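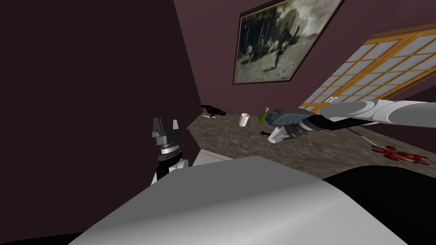

Posted by Suryani Kusuma in July

So I've been running a two-arm robot in a simulated kitchen for a while now, mostly tabletop stuff (reach for the bottle on the counter, pick it up, put it down somewhere else). I want to share the episodes with another lab and they asked what rules we follow. Um. We don't have any written down! I have 144 episodes and the objects get placed however I felt like placing them. Do I need a real standard for this, or is a page of house rules enough? Also, do I throw out the ones where the second arm just sits there?

Adi Chin
A page is fine. Ours is called the Menard sheet, after the room we wrote it in, and it has 8 rules on it. The ones I'd fight for: save the random seed with every episode, write down the start pose of BOTH arms, and decide what counts as success before you record anything. I didn't do that last one the first time and ended up relabeling 41 episodes by hand, which was a miserable afternoon – please learn from me.

Keep the idle arm episodes. Just tag them. Someone training on one arm will want them, and you can always filter later. Oh, and log the camera angle too, even if you think it never changes. Tilted views are fine as long as the pose is in the file.

Cheng
the formal safety standards are mostly written for real machines around real people so you can skip them for sim. if you ever move this to hardware go read them first though

Trarkden
What Adi said about seeds. I'd add a version number for the kitchen itself. We swapped one countertop model halfway through a set and the collision shape was a tiny bit different, so half our grasps wouldn't replay. Took me forever to find it.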